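Counter day

OK quick one because I have to be out the door by 9 and I still haven't found my shoes.

So the kitchen counter. If you've read this blog since November you know I've been complaining about it forever. Mail on it, keys, a bag of onions, Shazia's library books, one glove. I'd go to make a sandwich and end up cutting the tomato on a plate on top of the stove. Ridiculous way to live.

Sunday I finally did it. Took everything off. Everything. Piled it all on the dining table and the chairs and then a bit of the floor, wiped the marble down twice, and stood there feeling very pleased with myself for a minute before I realized I now had to put stuff back.

Rule I made up on the spot – if I didn't touch it this week it goes in the hall closet. Waffle maker, gone. The juicer Leobardo gave us, gone (sorry Leobardo, I do like it, I just don't like washing it). Three vases. A fondue set I swear I have never seen before in my life.

What stayed out: toaster, obviously. The big steel thing next to it stays too, it weighs a ton and there's no closet for that. The bamboo cutting board gets the middle of the counter, all to itself. That's the one thing I really wanted. A board that just lives there, ready, with nothing stacked on it. I oiled it while I was at it, and then went and oiled the wooden lid on the dark pot too, since the rag was already greasy.

Most of the rest went in one row along the back against the tile. I moved teh jar and the yellow bowl back and forth probably more than a sane person would. Milagros says the bowl should be in a cupboard, but I like yellow next to that blue-green so it's staying. The wooden spoon gets the brown cup. I used to have eleven utensils jammed in there and could never get one out without the rest coming too.

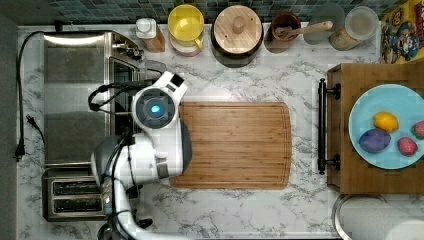 The counter now. Board in the middle, row along the back.

Still not done – the cords on the left bug me. I want one of those little clips that stick under the edge, the hardware place in Altorville had a pack but I didnt buy it and now of course I'm annoyed. Also have to deal with the dining table, where all the mail is still sitting. Ramiro ate his dinner last night with the waffle maker's box next to his elbow and said nothing, very kind of him.

Next up is the drawer under the toaster. Not looking forward to it. If anyone has a good way to keep lids and their containers together please tell me, I've got a whole bag of lids and nothing they fit.

Found one shoe. Gotta go.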